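18 October 2022

Woke up before the alarm, made coffee, and read the Plulta booklet again in bed like it was a novel. I have had the kit on loan for 18 days now and the review is due to Drahomíra Vaněk by the end of the week, so I really can't keep putting it off. She wrote last night asking if I had "a feeling yet." I have several feelings! They just don't line up.

The good one first. I like how the things sit in my hands. The last pair I reviewed, back in July, the Matoušek ones, had my thumbs aching after one session and I ended up with a blister I could have written a whole separate column about. These I can keep going with for a long stretch before I start shaking my wrists out. The squeeze is light, the fingers come together square, and when I let go they open without that gummy little pause. I did a session after breakfast, 38 pickups in a row, and only stopped for the mail (a catalog from Tosasport, which I never asked for, and the water bill).

The less good feeling is the software. The Todamden account that comes with the rental wants a fresh sign-in every time the laptop naps, and the upload page has a bar that goes to the end and then just sits there thinking. Is it done? Is it sulking? I left it and hung out the laundry, and when I came back it said complete, so fine. But I'm putting it in the review. If a person is paying by the month they should be told whether their morning's work went anywhere. The support chat is nice about it, I'll give them that. They answered me in 10 minutes and the guy (or lady, it was only initials) told me to try another browser, and the other browser did the same thing.

Also the price. I keep going back and forth. For a small lab that wants people recording hand tasks at home, it's fair, because you get the grippers and the storage and somebody to yell at. For one person fooling around with robot learning in the evenings, it's a lot, and they don't do a half plan. I asked. Drahomíra thinks I should just say that and leave it alone. She is usually right about these things, and she doesn't even like gadgets, she has had the same phone forever.

Lunch was the rest of the soup. I burned the toast.

Afternoon was small objects day, which I had been looking forward to. The booklet has a page of suggestions, all very tidy, blocks and cups and so on, and I wanted things that were more of a pain. So, a walnut, because it's all pits and ridges and nothing on it is flat. A white fastener with a round cap and a skinny pin, which I figured would be the worst of the lot. And pink clips with green in them, cheerful little things. All in a shallow box lid on the plaid cloth so nothing could roll off and disappear under the furniture. 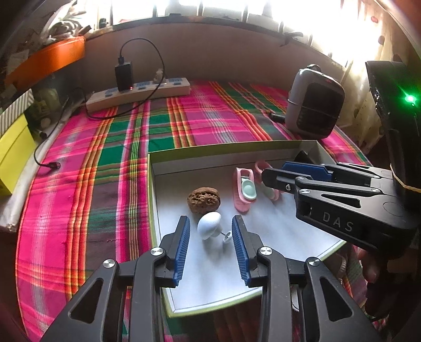 The blue pads are what I'd pay for, if I were paying. They have ribs on them and they give a bit, and on the walnut I could feel them settle in before I lifted. I got it first try and then got cocky and dropped it. The fastener was a different story. From the cap side it's easy, you just come in with a pad on each side and close. Go for the pin and it swivels on you, and then you're chasing it around the lid muttering. I gave it 6 honest tries by the pin and got two. I'm calling that a pass, since I wouldn't do much better with my own fingers after that much coffee.

The clips I thought would be nothing. Wrong! They're slippery, and whichever one I wasn't after kept getting nudged into a corner, and getting two grippers into a lid that size without knocking them together is its own sport. I want to say something in the review about elbow room – maybe they should just recommend a bigger tray. I'll check whether the booklet already does, it would be like me to complain about a thing that's on page one.

Uploaded everything before supper. The bar went to the end and sat there again. I went and cut up apples and didn't look at it.

Started the draft tonight and got as far as the second paragraph. I keep wanting to open with the thumbs, but Drahomíra will cross that out, she says nobody cares about my thumbs except me. Tomorrow I'll try the cloth task, folding and all that, and call my sister back, and find out what they charge for replacement pads. Those ribs can't last forever.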